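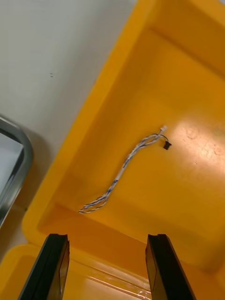

March, Sunday, lab mostly empty. Cable picking again.

Goal for today: get the grasp point off the connectors and onto the twisted part of the harness. Old planner goes for the centroid of the mask, and with a cable lying in an S the centroid can land on bare yellow bin floor. Fingers close on nothing, gripper reports closed, state machine says "miss" and retries the same pose. Dumb loop, my fault, I wrote it in a rush for the Thaler demo and never went back.

New version (branch fustau-skel):
- segment cable from wrist view
- skeletonize, prune the short spurs
- walk the longest path, score each point on local straightness + distance from anything the connector head flags
- take best, close across the tangent

Pruning matters more than I thought. The fanned out wire ends at the tail give a little forest of branches and before pruning the longest path sometimes went out along one strand. Spur limit is in pixels right now, should be scaled by depth. TODO.

Glare. The bright patch on the bin floor goes almost cream and the white wire next to it drops out of the mask. Blue striping survives, white doesn't, so you get a dashed line and the skeleton comes out in pieces. Tried:

1) shorter exposure – fixes the patch, kills the shaded corners, they go so orange the black connector housing bleeds into them
2) closing with a bigger kernel – joins the dashes but also glues the black connector to the main bundle, and then the branch point moves
3) linking pieces afterwards by endpoint direction. Best so far. Leaving this on.

Scuffs on the plastic also come up as tiny blobs inside the glare. Min area filter gets rid of them, fine. Could just swap the bin for a matte one but Momaldale have the same shiny ones and it has to run there, so no.

Segmentation numbers: retrained overnight on 1064 frames, held out 421. Looks better on the thin leads, worse on the white housing (calls it cable about as often as connector??). Check the labels before blaming the net. I remember some of the early ones had the housing painted in with the wires. Hacer Gökçe did the second labeling pass and has notes on which batches, ask her tomorrow.

Control side. Approach was jerky on the last stretch. Found it: the pose filter was resetting every time the mask id changed, and the mask id changes whenever the skeleton breaks. So the jerk was the glare problem in a different hat. Now the filter carries over if the new grasp point is close to the old one. Much smoother. Also set the pregrasp to fully open, it was inheriting the opening width from the previous pick.

Collision check still thinks the bin rim is a box with square corners. Real rim is thick and rounded so we lose reachable poses near the wall. Any cable end that lies close to the inner wall is basically off limits to the planner. Put in a ticket, want the proper mesh. Prura exporter gives it in mm and the scene loader wants meters, so watch for the factor of 1000, it bit me last time and the planner just said "no path" with no hint why.

Also the clear plastic (film or lid) down at the near side gives junk depth. Streaks in the cloud, some of them floating above the rim. Masking off the bottom strip of the image for now. Hardcoded, sorry, there's a comment.

Open stuff:
- wrist rotation: we pick tangent or tangent + 180 at random, should take whichever needs less joint travel
- the white sleeve midway along the cable scores high becuase it's straight and clear of the connectors. Is that a good grasp? Stiffer than the wires maybe. Need to test on its own
- log the chosen point on the image, not only the pose. Can't debug from quaternions
- retry must exclude the failed pose, 2 lines of code, do it first thing

Bag files are on the shared drive under todays folder, the first one has wrong camera extrinsics so skip it. Config pushed. Didnt touch main.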